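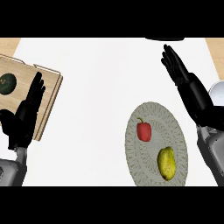
Speaker notes: Moving a Branch Library Without Closing Its Doors
Prepared by Gizella Somogyi for the regional meeting at Sundham, 7/20/19

Opening (slide 1)
Good morning. Thank the host library. Introduce Imre Hegyi, who will take questions on shelving and floor loads after the break. Please hold questions on the budget until the end.

The Tutcombe branch served its readers from the same building for 30 years. When the lease ended, the board asked staff to move the collection to the Awwad building while keeping a basic lending service in place. Today's talk covers how the work was planned, what went well and what we would change.

The collection (slides 2 and 3)
Pause here so the audience can read the table. The local history section held 2687 items, and it took more staff time than adult fiction and children's books combined. Many of the pamphlets had never been entered in the catalog. Each one had to be identified, given a number and placed in a folder before it could travel.

Explain the crate labels. Each label carried the old shelf number, the new shelf number and a color for the room. Crates were loaded in reverse order, so that the first shelves to be filled came off the truck first. We used 201 crates in all. Mention that the rental period should have been one week longer. 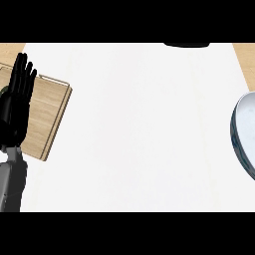

The repair and sorting room was the part of the plan that changed most often. At Tutcombe, staff had mended books wherever there was a free desk, and loose pages were sometimes mixed between jobs. The new room was given its own work surfaces and a written rule that only one title may be open on a surface at a time. We also settled on a light-colored top. On a broad white surface like the one on this slide, with only faint streaks in it, a brown paper fragment or a stray thread is easy to find. Staff at Ruvberg prefer a dark green mat for the same work, and the choice may depend on the lighting.

Service during the move (slide 5)
Readers could return books at any time through the outside slot. Holds were filled from a single counter, three afternoons a week. Loan periods were extended through the end of August, and no fines were charged. We received about 101 written comments. Most concerned parking.

Read the short comment from the reading group, then move on.

What we would change (slide 6)
Signs should have gone up a month earlier – several readers went to the wrong building in the first week. The phone line should have been transferred before the computers. Shelf measurements should be taken twice, by different people, and kept with the floor plan.

Close
Refer the audience to the handout for the sample crate label and the weekly staffing chart. Invite Imre Hegyi to the front. Questions until the lunch bell.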